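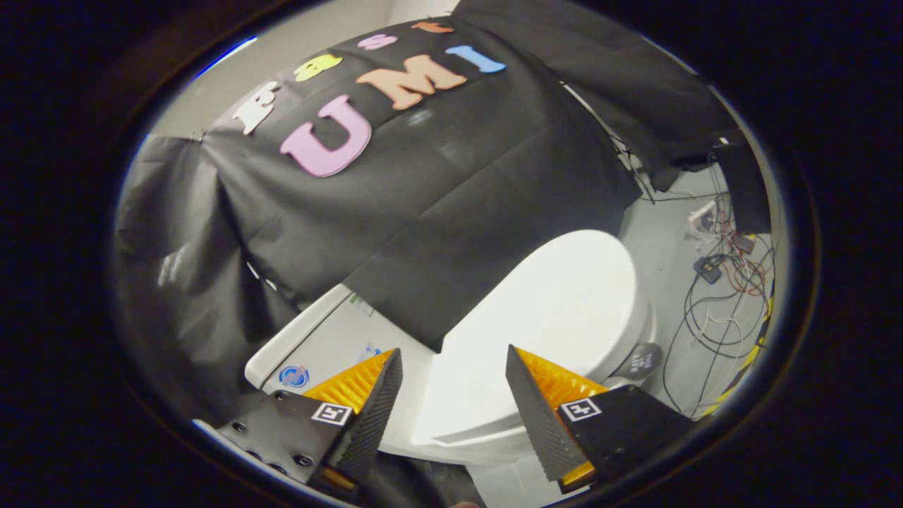 What's the best way to attach foam letters to black fabric so they come off again later?

Ignacio Ulloa
Posted Tue 17 September

I have a big piece of black cloth that I use as a backdrop, and I want to put a couple of words on it in those puffy foam letters. The cloth gets draped over whatever is handy, so it doesn't hang flat, and it has to go back to being plain black afterward. I'm not great at sewing but I can do a basic stitch. I've got craft glue, double-sided tape and a box of safety pins in the house. The letters are different sizes, if that matters. Oh, and I'd like to use the letters again too, so nothing that tears the foam up!

3 answers

Esther Muriithi

Use small pieces of hook-and-loop tape, the sew-on kind for the cloth and the sticky-backed kind for the letters. Sew the soft half onto the fabric (four or five stitches at each corner is plenty) and press the rough half onto the back of the letter. Black on black hardly shows once the letters are off, and if you want the cloth completely plain again you can snip the stitches.

I do the words for my niece's puppet shows this way and I still have the set I started with, minus one letter E that the dog got. A few things I picked up along the way:

Put the letters in place before you sew anything. Drape the cloth over the actual thing it's going on, lay the letters where you want them, mark the spots with tailor's chalk, then take the cloth down and sew. I skipped this the first time and measured it all out beautifully on the kitchen table, and as soon as the cloth went up my nice straight line was running uphill. Draped fabric pulls at a slant and the letters go with it.

For a large letter use two pieces, one near the top and one near the bottom. Something like a U wants one on each leg or the legs flop forward. A skinny letter like an I is fine with one long strip down the middle.

Let the sticky backing sit overnight before you pull on it. When you take a letter off, slide your fingers flat behind it and hold the backing down as you go. Grabbing a letter by the edge is how you end up with half the foam in your hand.

On colors, the pale ones show up best on black from across the room. I love the dark purple in my set but it disappears.

FurkholmFran

double sided tape! works fine on mine. just press hard

Kariuki

I'd be careful with tape. It held for me on a smooth tablecloth, but on anything with a bit of nap to it the tape picks up lint and lets go, and I had letters dropping all afternoon at the Weltcombe craft sale. It also left a shiny patch on black polyester that I never got out completely. If your cloth is cotton you may have better luck, and I'd try a scrap or a corner first either way.

Safety pins do work in a pinch. Pin from the back of the cloth, catch just the back layer of the foam, and come out again before you reach the front. Thick puffy letters take this pretty well and thin craft foam really doesn't, it rips straight through. You'll have tiny holes in the back of the letter but they don't show. Skip the glue completely if you want the cloth back.

The other thing I'd say is shake the cloth out and steam it before you put anything on it, and keep the iron well away from the foam. Melted foam on an iron is a miserable job (ask me how I know). Store the letters flat in a shoebox with wax paper between the layers so the sticky backs don't grab each other.

Ignacio Ulloa

Thanks, all of you! Going with the hook-and-loop. My cloth is some kind of polyester, so I'm glad I didn't reach for the tape. Esther, did you use regular thread or the clear stuff?

Esther Muriithi

Regular black thread, doubled. The clear kind kept slipping out of my needle and I gave up on it.

19 people found this helpful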